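3. Planificación de la compra y reparto del presupuesto

Antes de hablar de importes conviene contar cómo llegamos a ellos, porque el camino fue bastante más largo de lo que habíamos previsto en septiembre.

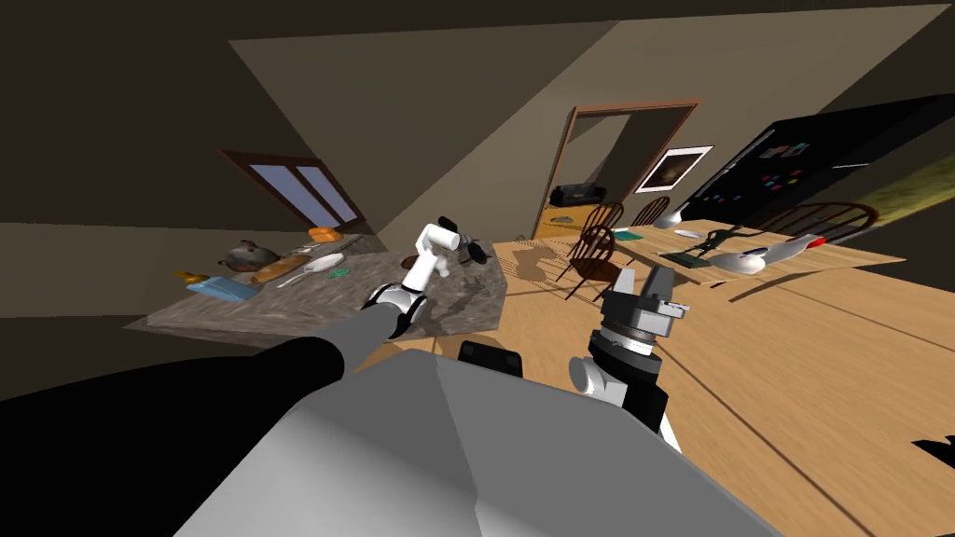

Figura 2. Cocina simulada con encimera de granito y mesa de comedor, vista desde el cuerpo del robot de dos brazos.

La primera propuesta, que preparó con mucho cariño Hema Joseph, contemplaba adquirir la plataforma completa desde el primer momento. Balakrishnan Kurup sugirió, con buen criterio, que dedicáramos antes una partida modesta a la simulación, y a ella corresponde el entorno de la Figura 2. Reservamos 2000 euros para licencias y tiempo de cálculo, y otros 4000 para las pinzas, que son la pieza sobre la que más dudas teníamos (y sobre la que, todo sea dicho, más discutimos).

Una cocina doméstica plantea preguntas muy concretas a quien debe firmar un pedido. La encimera reúne objetos tan distintos como una tetera, una barra de pan y una bandeja plana; la mesa, en cambio, es amplia y está rodeada de sillas que limitan los accesos de la base. De ahí que pidiéramos oferta a Tirkis y a Grovon por dos tipos de pinza, y que en la comparación tuviéramos en cuenta también los repuestos, el transporte y los nueve meses de mantenimiento que cubre el proyecto.

Dinesh Kaimal elaboró la hoja de costes, que revisamos juntos más veces de las que nos gustaría confesar. La oferta de Grovon resultó algo más cara en la compra inicial, pero incluía los repuestos. El pedido de la base móvil queda aplazado hasta la segunda anualidad.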